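Course Handout 7
Surface Finishes for Wood in Kitchens and Dining Rooms
Materials for Interiors, Unit 3
Revised July 4, 2026

Reading before class: course reader, sections on film formation and on moisture movement. Bring the sample chips from Handout 6.

7.1 Scope

The unit covers clear finishes applied to interior wood that is touched, wiped and loaded every day: tabletops, counters, boards, shelves and stair treads. Paint is left to Unit 4. Exterior work is not covered, and the failure patterns given here should not be carried over to decks or siding.

A finish on this kind of surface has to do several jobs at once. It slows the exchange of water vapor between the wood and the room. It keeps liquid spills on the surface long enough to be wiped off. It takes abrasion in place of the wood. It also changes the color, and for many clients the color is the only part of the specification they will read.

7.2 Penetrating and film-forming finishes

Finishes are divided by where the cured material ends up.

Penetrating finishes soak into the cell structure near the surface. The excess is wiped away before it sets. Drying oils such as linseed and tung belong to this group, along with most products sold as hardwax oil, although the wax portion of a hardwax oil stays close to the surface and forms a very thin layer. Mineral oil penetrates but does not cure. It stays liquid, migrates, and is removed a little at a time by washing.

Film-forming finishes cure as a continuous layer on top of the wood. Shellac, lacquer, alkyd varnish and polyurethane belong here. The film can be built up in several coats, and its thickness can be measured, which makes it easier to specify and inspect.

The practical difference shows at repair. A worn penetrating finish can usually be cleaned, lightly abraded and recoated in the worn area alone. A worn film has an edge. New material laid over that edge tends to remain visible as a step or a ring, so the common repair is to abrade and recoat the full surface up to a natural break such as a board joint or an apron.

7.3 Curing mechanisms

Solvent evaporation. Shellac and nitrocellulose lacquer harden as the solvent leaves. There is no chemical change in the resin, so the same solvent will soften the film again. Each new coat partly dissolves the one below it. The result behaves as one layer. The cost is poor resistance: alcohol marks shellac, and many household cleaners mark lacquer.

Oxidation. Drying oils and alkyd varnishes take up oxygen and crosslink. The process is slow and continues long after the surface feels dry. Rags wetted with these products generate heat as they cure and can ignite without any outside source. In the shop they are laid flat and separate on the steel rack, or placed in the water can with the lid closed. They are never put in the general trash.

Coalescence. In waterborne finishes the resin is carried as small droplets. Water leaves first, the droplets are forced together, and a slower co-solvent lets them fuse. If the room is too cold the droplets do not fuse fully and the film stays weak and hazy. Follow the minimum temperature on the data sheet for both the room and the workpiece.

Two-component reaction. A hardener is mixed in shortly before use. Chemical resistance is high. Pot life is limited, and leftover material cannot be returned to the container.

7.4 Surface preparation

Most finish defects that students bring to office hours are preparation defects.

Sand with the grain in steps, without skipping more than one grade. Cross-grain scratches that cannot be seen on bare wood will show once an oil or stain is applied. Check under a low raking light before moving to the next grade. Vacuum between grades, as loose grit from a coarse sheet will scratch under a fine one.

Do not sand too fine under a penetrating finish. A burnished surface takes up less oil and can look uneven between earlywood and latewood. Under a film finish, very fine sanding reduces the mechanical grip of the first coat.

Waterborne finishes raise the grain. Either wet the surface, let it dry and knock back the raised fibers before coating, or accept that the first coat will do the same and sand after it.

End grain absorbs far more than face grain. It darkens more and needs extra coats. On tabletops, treat the underside as well as the top. An unsealed underside gains and loses moisture faster than the sealed face, and the top may cup.

7.5 Reading wear on a tabletop

Wear is rarely uniform. Before a refinishing job is priced, the surface is mapped on a copied plan, using the symbols on the last page of Handout 6. Typical entries are as follows.

Dull patches at the place settings come from repeated wiping with a damp cloth that carries fine grit. The film is thinned but usually still continuous.

Gray or black marks suggest that water has reached the wood. In species with high tannin content, such as oak, contact between moist wood and iron produces a dark stain that sanding may not remove. Oxalic acid is the usual treatment and requires gloves, eye protection and a thorough rinse.

White rings are moisture or heat damage inside the film. The wood below is normally sound.

Streaks that follow the grain are harder to classify. They may be natural figure, uneven stain uptake, residue from cleaning products or open pores that have collected dirt. Wipe a small area with mineral spirits. Wetting with spirits gives a preview of how the wood will look under a clear finish, and dirt will often transfer to the cloth.
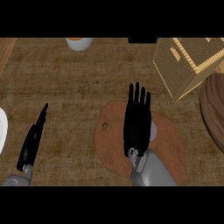

Figure 7.1. Wooden tabletop (computer rendering) with mottled brown color, darker smudges and faint streaks along the surface.

Color alone is a poor guide to condition. A mottled surface may be sound, and an even one may have lost most of its protection. The water drop test is more useful. Place a single drop on the surface and observe it for several minutes. A drop that holds its shape indicates an intact finish. A drop that spreads and darkens the wood indicates that the finish has failed at that point. Repeat at the center, at each place setting and close to the edges, and record every result on the plan.

7.6 Boards and other food-contact surfaces

A board used for cutting is a special case. The knife will break any film, and a broken film lets water under it and then peels. For this reason film finishes are seldom specified on cutting surfaces. Mineral oil, or mineral oil with beeswax, is the normal choice. It offers little protection but is easily renewed by the user.

Drying oils are also used. They must be fully cured before the board goes into service. Read the label for added metal driers and for the manufacturer's statement on food contact, and keep a copy in the project file. Nut-based oils raise an allergy question that has to be settled with the client in writing.

A board left flat on a table can trap moisture between the two surfaces. Specify small feet, or instruct the user to store the board on edge. The same applies to mats and trays that sit in one position for long periods. Besides moisture marks, they shield the wood from light, and the covered area will differ in color from the rest when the object is moved. Some plastic and rubber mats contain plasticizers that soften lacquer on long contact.

7.7 Shop trial

Each group prepares four panels from the same plank and finishes them as follows.

Panel A: Ninero oil, two coats, wiped
Panel B: Danden waterborne clear, three coats, brushed
Panel C: Makhubela alkyd varnish, three coats, brushed
Panel D: unfinished control

All panels are machine sanded by the shop and then hand sanded by the group. Write the panel letter and group number on the back in pencil before any finish is applied. Marker ink bleeds through waterborne coats.

Panels are stored in the conditioning cabinet, which is held at 58 percent relative humidity. Do not prop the door open. After the cure period on the data sheet has passed, each panel is weighed and then abraded for 200 cycles on the Tidon tester with the soft wheel. Brush off loose dust and weigh again. Report mass loss in milligrams, along with a short description of the track: dulled, scratched, or worn through to wood.

Mass loss should not be compared across finish types without comment. A panel that loses more material may still be fully protected if its film was thick to begin with. Penetrating finishes have almost no film to lose, and the measured loss is largely wood fiber. State this in the discussion section and support it with your own observations from the drop test, which is run inside the abraded track and again outside it.

7.8 Reporting

The report is graded out of 64 points. Tables carry units in the column heading. Photographs of panels are taken under the fixed lamps at the end bench so that sheen can be compared between groups. Product data sheets go in an appendix and are not summarized in the body.

Reports run to 26 pages at most, appendix included. Groups that lose a panel to a coating defect should report the defect and its probable cause, and use the remaining panels. Replacement stock will not be cut.

7.9 Terms for review

Film build: total dry thickness of a film finish.
Pot life: usable time after mixing a two-component product.
Raking light: light at a low angle, used to show surface defects.
Recoat window: period in which a further coat will bond without sanding.
Sheen: degree of surface reflection, from matte to gloss.
Witness line: visible edge where one coat has been sanded through to another.

Handout 8, on stains and dyes, will be posted in September.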